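Paying by the Hour for Toy Bread

Sólveig Hafþórsson has spent most of the winter watching people make robots pick up play food, and she is not sure it has been time well spent. She runs data gathering at Nollar, a small outfit on the second floor of a former print shop, and she agreed to talk on the condition that I not make it sound like magic. That was an easy promise.

The work goes like this. An operator steers an arm through a task, the arm's sensors and cameras record it, and the recording goes into a pile. When the pile is big enough, a learning system is trained on it and is supposed to do the task by itself. In January the pile for the kitchen set stood at 600 recordings. The target had been 624 by the end of that month, a number Hafþórsson says came from a spreadsheet.

"Somebody divided the budget by the hourly rate," she said. "There is no science in that figure. I asked what would happen at 500 and I asked what would happen at 5,000, and I got a shrug both times."

I asked why toys. Real bread goes stale, she told me, and it leaves crumbs in the joints. Fair enough, but a toy slice also has the same outline on Monday as on Friday, and it doesn't tear. If the arm learns to pinch a thing that never tears, what has it learned about bread?

"About bread, very little," she said. "It learns something about closing two fingers on a flat object without shoving it across the table. I would sign my name under that sentence. The brochure sentence I would not sign."

The brochure sentence, for the record, promises "kitchen-ready handling." It was written at Brolon, the company paying for the recordings. Vlastimil Procházka, who manages the contract there, defended it by phone with good humor. "You have to say where you are going," he said. "We don't claim the dinner is cooked." When I asked for the success rate on objects that had never appeared in the training recordings, he said the figure was being worked on. I asked again a week later and it still was.

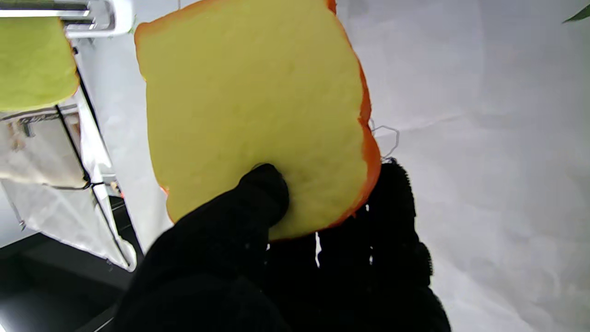

The view from the wrist: a slice of toy bread held between two fingers.

Alois Hauser has steered more of the kitchen recordings than anyone else at Nollar. He came from a packing job and likes this one better, mostly for the chair. He is blunt about how a session drifts over the course of a day.

"In the morning I am careful," he said. "After lunch I know the slice is going to hold, so I go in fast and squeeze. The computer gets both and it doesn't know which one was me being lazy."

Doesn't anyone throw out the lazy ones? Some, he said. A recording is dropped if the object falls or if a camera goes dark. A grip that is ugly but holds is kept. On his worst day 54 recordings were reviewed and only two were dropped, and he thinks he would have dropped a good deal more.

Hafþórsson didn't dispute it. Her answer is that ugly grips belong in the pile, so long as there are plenty of decent ones beside them, and that a system fed only perfect examples has no idea what to do when it arrives at a bad angle. I have heard this argument before, from people at several companies, and it may well be right. It is also a very convenient argument for anybody who is paid by the recording.

She laughed when I said so. "Yes. We are paid by the recording. Write that down."

What would change her mind about the project? She thought about it for a while — long enough that Hauser got up and refilled the kettle. She wants a test that Nollar doesn't design and Brolon doesn't grade, with objects picked by an outsider and placed by an outsider. She has asked for one twice. The first reply was that it was too early, and the second was that there was no money left for it in this phase.

The next phase adds cups and a small pan. Hauser is already on the schedule.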